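Telmo Palacios has been buying and selling used desktop processors for long enough to distrust most of what is said about them, including a fair amount of what he says himself. He runs the sorting side of Salcedo, which takes in office computers by the pallet and sells the working parts. In March the shop handled 1,663 chips. I had come to ask whether the new sorting boards, supplied by a small outfit called Orley, were worth the fuss.

"Depends who you ask," he said. "Ask Orley and they've changed the industry. It's a gray plate with pockets in it."

The claim in Orley's brochure is that a plate with square pockets ends bent contacts, lost parts and mixed-up batches. Palacios will grant the middle one. Before the boards, chips lay in foam, and foam, he said, "eats things." On the other two he wants numbers, and he has asked Orley for them twice.

"They sent me a figure from 10 chips," he said. "Ten! I drop more than that before lunch."
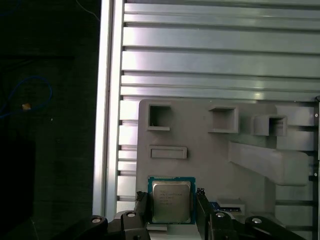
Remedios Ibarra thinks he is being unfair. The pockets have walls, she told me, and a wall is what keeps a chip from sliding into its neighbor when somebody bumps the bench. She had put 135 chips through one board and hadn't had to hunt for any of them. As for the bent contacts, those are on the motherboard side with this style of processor, so she never understood why the brochure brought them up.

Palacios laughed when I repeated this to him. "She's right, and that's my complaint. They're selling a cure for something the chip doesn't have."

I asked whether he at least trusted the markings. Buyers do. The listing gives the model, the buyer reads the model off the lid, and everyone is happy until the machine won't start. He shook his head. The etching tells you what left the factory, he said, and it says nothing of the years since. He has had lids that looked perfect over dead chips, and he has sold ugly ones that ran fine. "People pay extra for shiny. I take the money, but I don't believe in it."
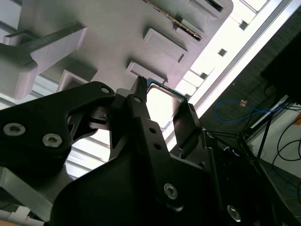
Lighting is the other thing he won't let go of. Salcedo grades lids by eye, and the grade moves the price, so you would expect the lamps to be the first item anyone argued over. They weren't. Under a strong light from overhead the middle of a silver lid goes almost white, and only the rim stays gray, and good luck finding a scratch in the white part. Palacios wants the grading done again at a second angle. Orley's answer was to offer a board in a darker color – at a higher price, naturally.

"What has the color of the plate got to do with it?" he said. "The glare's on the metal."

He is keeping the boards for now. When I pressed him on why, he talked for a while about foam, then about the 118 chips sent back to Salcedo last year, then admitted that he hasn't worked out how many of those were damaged on the bench and how many were bad when they came in. Until he has, he won't credit the plate with anything. Orley has asked him for a quote to put on its website. He offered them "It is flat," and is waiting to hear back.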